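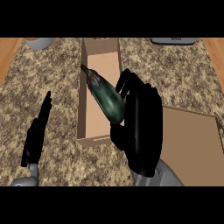 I gave up the storage unit in August. I had rented it for nine years, and in that time I visited it maybe twice a year, mostly to put more things in. The rent went up again in the spring and I finally sat down and worked out what I was paying to keep a broken dehumidifier and my college notes dry.

A few people have asked how I went about it, so I'm writing it down. It took longer than I planned and I made some mistakes, and I still have four cartons in the hallway that I walk around every morning.

## What was in there

Most of it came from two moves. When I left the apartment on Pellar Street I had a week between leases and put everything in the unit. When I got the house I took out the bed, the couch and the kitchen things, and left the rest for "next weekend." Then my aunt downsized and I took her books, a sewing table and a set of dining chairs I had no room for.

So there were three layers. My stuff was at the back, my aunt's stuff was in the middle, and at the front were the things I had dropped off over the years without thinking much: a tent, paint, a box of cables, a bike with no front wheel.

I did not make an inventory first. Several books say you should. I tried for an hour with a notebook, got cold, and quit. It was easier to bring things home a carload at a time and deal with each load before going back for the next. My car is a small hatchback, and it took 14 trips.

## The rule about loads

The only rule I kept the whole way through was that a load had to be finished before I could fetch another one. Finished meant put away, given away, sold, or in the trash. I broke it once, in the second week, when I brought home two loads on one Saturday. The living room was unusable until Wednesday and I was in a bad mood for all of it.

One load a night on weekdays was too many. Two a week was about right for me. I work until five-thirty, and by the time I'd eaten there were maybe two hours left that were any good for making decisions. After nine o'clock I started keeping everything, so I stopped working at nine.

Darcy Rewi, who I share an office with, cleared her mother's house a few years back and told me to do the boring things first and the photos last. I took her advice and I'm glad I did. If I'd opened the photo albums in the first week I would still be sitting on the floor with them.

## Books

My aunt's books were the biggest single category. I like books and I had been telling myself that I'd read these. I hadn't opened a carton of them since I taped them shut.

I kept two shelves. The choosing was simple once I stopped asking whether a book was good and asked whether I'd take it on a trip. Most were good. I wouldn't have taken most of them anywhere.

The rest went to Keith Brunton, who runs the used bookstore next to the hardware store. He bought a few of the gardening ones and took the others for his dollar cart. He also told me that the encyclopedias were worth nothing at all and that I should stop driving them around. They went in paper recycling. I felt bad for a day or so, and I haven't thought of them since except to write this.

One practical thing: books should go in small cartons. I had packed some in big ones during the first move, and two of those gave way at the bottom when I picked them up. If you already have big cartons full of books, don't lift them. Cut the tape, take out half, and carry it in two goes.

## Paper

I had a filing cabinet with 11 years of bank statements, every pay stub from my first job, and manuals for appliances I no longer own. I'd expected to spend a day on it. It took four evenings.

What I kept: tax returns and the records behind them for the years my accountant told me to, the house papers, medical records, the car title, and a folder of letters. What I shredded was everything else with an account number on it. My home shredder is a Bemik and it overheats after ten minutes, then needs half an hour to cool down. I would run it, wash the dishes, run it again. On the third evening I gave up and took the rest to a shredding day at the credit union, where a man tipped the whole lot into a truck in less than a minute.

I scanned a few things. I had meant to scan a lot more. Scanning is slow, and after a stack or two I found I didn't care whether I had a copy of a lease from 2006. The letters I left as letters.

## Furniture

The dining chairs were the hard part. There were six, they were my aunt's, and I remember sitting on them as a kid with my feet off the floor. They are also heavy and dark, and they didn't go with anything I own. I had kept them in a locked room for years and had not once sat down on one.

I asked my cousins. Nobody wanted them, though two said they'd be sad to see them go. I listed them online and got a lot of messages asking if they were still available from people who then never wrote back. Finally Bronwyn Sheehan from my choir said her daughter was furnishing a rental and came for them with a trailer. I asked for nothing and got a jar of plum jam.

The sewing table I kept. It's in the spare room under the window and I use it as a desk. I'm writing this at it now, and it has a drawer that sticks in wet weather.

The bike went to a repair co-op. The dehumidifier went to the electronics drop-off at the transfer station, which charges a small fee for anything with refrigerant in it. Call first if you have one of these. I didn't, and had to go home for cash.

## Selling things

I don't think selling was worth it for most of what I had. I kept a list of what I sold and what I got for it, and the total came to $1,046. That sounds fine until I add up the evenings spent on photos and messages and waiting on the porch for someone who was "five minutes away." Nearly all of the money came from three things – a camera lens, a Gisler stand mixer that had been a gift and was still sealed, and a good tent.

If I did it again I'd sell only things I expected to get more than $50 for, and give away the rest without listing it. The small stuff went out on the curb with a sign, and most of it was gone by dinner.

## What I kept and shouldn't have

The cables. I kept the whole box. I told myself one of them would turn out to be the charger for the old Kenis radio, and one of them did, and the radio doesn't work.

I also kept a bag of cloth napkins, a wok I already have a better version of, and two lamps. The lamps are in the hallway with the four cartons. Those cartons hold the photos, which I've been putting off. Amparo Quispe, an old neighbor from the Pellar Street days, has offered to come over and help me put names to faces in the block party ones, and we've set a weekend for it, so that at least has a date on it.

## What I got rid of and miss

Just one thing so far. I gave away a folding step stool and then needed it the following week to change a smoke alarm battery. I borrowed one from next door. I'll probably buy another.

I thought there'd be more. I went through a stretch in the middle of it all where I was sure I was making terrible mistakes, and would lie awake going over what had left the house that day. It passed. I can't remember now what most of those things were.

## The last day

The unit had to be empty and swept. The manager, Warrick Kereama, walked in, looked at the corners, and gave me a form to sign. He said people usually leave a couch. I handed over the key and my gate code, and he reminded me to cancel the insurance separately because it doesn't stop by itself. I would have missed that. Check your own contract for it, and check your card statement the month after too. Mine was billed once more anyway and I had to phone.

The money I'm saving goes into a separate account on the day the rent used to come out. I did that straight away so I'd notice it. When it gets to $3,000 I'm going to have the back steps redone. They've needed it since I moved in, and the bottom one moves when you stand on it.

The hallway is next. I've told myself the cartons will be gone before I have people over for the holidays, and the lamps are going out on the curb on Saturday if it doesn't rain.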